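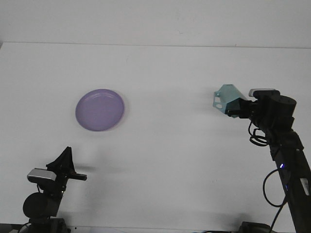 Mereana Mudgway asked at the last staff meeting if the people on the plate line would still have the same hours in winter, and I want to begin the report with her question, as it was repeated to me many times afterwards. The short reply is yes. No contract was changed in this period, and the agreement with Orent says that none will be changed before the trial is finished.

Progress report, Grorkoslow dish return center
Period: March until 19/07/2023
Prepared for: Orent work transition fund

1. What we have done

The two arms are installed on the white table in the practice room. At present they work only with single plates. The lilac plate is the one we use most, and an operator places it by hand before every run. The right arm has the green see-through gripper and the left arm still has the black one. We wanted to compare the two kinds before we order more, and Tomaszewski agreed to leave both with us until the end of the trial.

In this period we completed 153 runs with the staff present. We also planned to start with stacked plates, but this was not reached. The reason is mostly the cables on the right arm. They hang in loops and the technician does not want to go faster until they are fixed closer to the arm. I think this is correct, although it costs us time.

2. What changes for the people

16 employees work in dish return. Before the trial, all of them did sorting, rinsing and stacking in rotation. Now three of them spend part of each shift in the practice room, where they place the plates, start the runs and write down the faults. They receive the operator supplement for these hours — this was a condition of the staff, and we accepted it in March.

The opinions are mixed. Fouad Najjar wrote in the logbook that his shoulders are better on the days with the arms, but that he misses to talk with the others, because the practice room is separate. Two colleagues asked to return to the line and they returned. Their places were taken from the waiting list.

One problem I did not foresee. When an operator is in the practice room, the line is one person short, and the others feel it at the end of lunch. We have covered this with overtime, but it is not a good solution for a long time.

3. Training

The course from Prumen was given in English only. Some of our people read it with difficulty, so we made our own short version with simpler sentences. It covers the stop button, the safe distance and the fault log. All operators have passed it.

4. Next period

— Fix the cables and repeat the speed test.
— Complete 200 further runs, including the first stacks.
— Decide on one gripper for both arms.
— Hire one part-time person for the line, if the fund agrees to move money from equipment to wages. The request is attached.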